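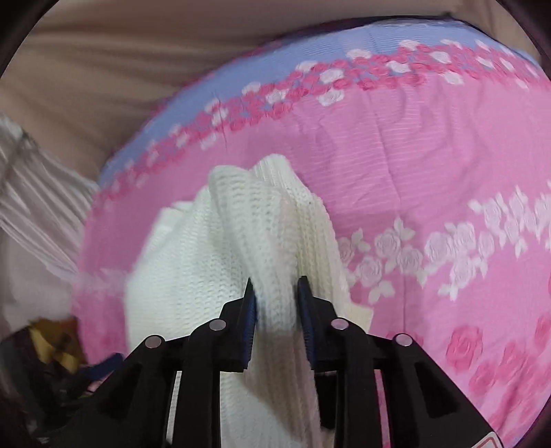 How Students in Shared Flats Wash Their Woollen Clothes
Project report, Textile Care and Household Studies
Group: Anneli Aaltonen, Hagos Tefera, Manon Lapointe
Supervisor: Tyson Landry

1. Introduction

Wool is warm and lasts for many years, but many people are afraid to wash it. In our own flats we have seen good jumpers become too small for their owners after one wash. We wanted to know how students take care of knitted clothes, and where they learned it. The work was done in Londeck during the spring term.

2. Method

We made a short questionnaire and put it in the letter boxes of the student houses. We received 59 answers. After this we visited 5 flats, where the tenants showed us how they wash and dry.

We also made a small washing test. From one cone of undyed wool yarn we knitted sample squares and washed them in three ways: by hand in cool water, in the wool programme of the machine at 30 degrees, and in the normal cotton programme. The spin speed was set to 700 turns per minute for both machine washes. All squares were dried flat on a towel and measured before and after.

3. Results

Most of the answers said that the person reads the care label only when the garment is new. Later they wash it "with the other things". Several students wrote that they learned washing from a parent, and a few had asked a flatmate. Drying was a bigger problem than we expected. The rooms are small, so wet jumpers are often hung over a door and become long in the sleeves.

In our test the hand-washed squares kept their size. The wool programme gave nearly the same result. The squares from the cotton programme were clearly smaller and felt thick and hard.

4. Discussion

Our test used only one kind of yarn, so we cannot say the same for blends. Also, the people who answered are perhaps more interested in clothes than other students.

We suggest that the housing office puts a simple washing guide in each laundry room. A shared flat drying rack would also help. Mackenzie Arsenault from the housing office has received a copy of our draft guide, and we will correct it in May.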